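**Room Care and Tidying – handout 2, Suvarna evening course**

Welcome back, everyone, and thank you for all the floor plans you sent in (I did read every one, even the plan drawn on a napkin!). Tonight we move on to shared workrooms, the kind with a table in the middle and everything else pushed out to the walls over the years.

Start at the door and go clockwise. Give yourself 15 minutes for the floor alone: cords first, then boxes, then anything on wheels. A cord that crosses a walkway goes along the wall, or gets taped down if it really must cross. 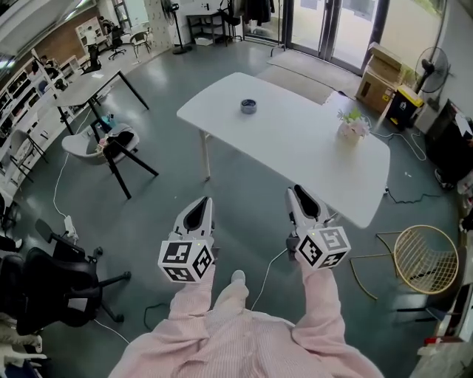 After the floor comes the table, and I'm fairly relaxed about tables. Flowers can stay – a room needs something pretty in it – but tape and other small supplies go back on a shelf at the end of the day. Chairs are pushed in last, and bags come off the seats.

For next time, pick a room you use yourself and spend 20 minutes on it, then write me half a page on what you moved and where it went. The Plerell reading can wait until October.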